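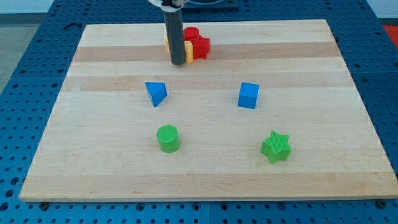 Shared workshop's sorting arm gets its first proper outing

Tuesday, Britero workshop
By our workshop correspondent

A home-grown robot arm that pushes plastic shapes about on a wooden board has been put to work at the Britero shared workshop, after a long spell of evenings and a fair bit of swearing.

The arm, called Feseo by the members building it, has no fingers. It has a rod. Dark grey, rounded at the tip, hung straight down from its bracket – and it does everything by nudging. The job is to get eight shapes into groups by colour. Two each of red, yellow, blue and green, a mix of cylinders, stars, a cube and so on.

Reds and yellows were bunched at the back of the board beside the rod when we called in. Blues and greens still spread out further forward, plenty of bare wood between them.

The board is a maple cutting board, on a blue table full of holes, with bolts at the front corners. Members wanted something flat, cheap and easy to swap. Earlier trials on a painted shelf were dropped, the paint got scratched to bits.

Shapes are 3D printed, you can see the texture on top of the green ones. The stars are the awkward ones, members say. A cylinder goes more or less where its pushed, a star catches on a point and swings round. The triangular block isn't much better.

So far the arm has logged 3,588 pushes, most of them with a member steering by hand. The plan is to let the software choose its own pushes by August, starting in batches of 500. Anyone who fancies steering for an hour can put their name on the sheet by the door, no experience needed.

Money is the other thing. The build has had 2,000 pounds from the workshop's projects pot and wont get more this year. Next on the shopping list is a second rod, slightly thinner, for getting in between peices when they are packed tight. After that a better lamp.

Open evening is Tuesday from 7pm, arm running from half past. Bring a jumper.

Recent items
Rinaldi lathe back in use after belt change
Plasta offcuts – help yourself, bins by the back stairs
Laser cutter booking: new 2 hour limit
Soldering bench moved upstairs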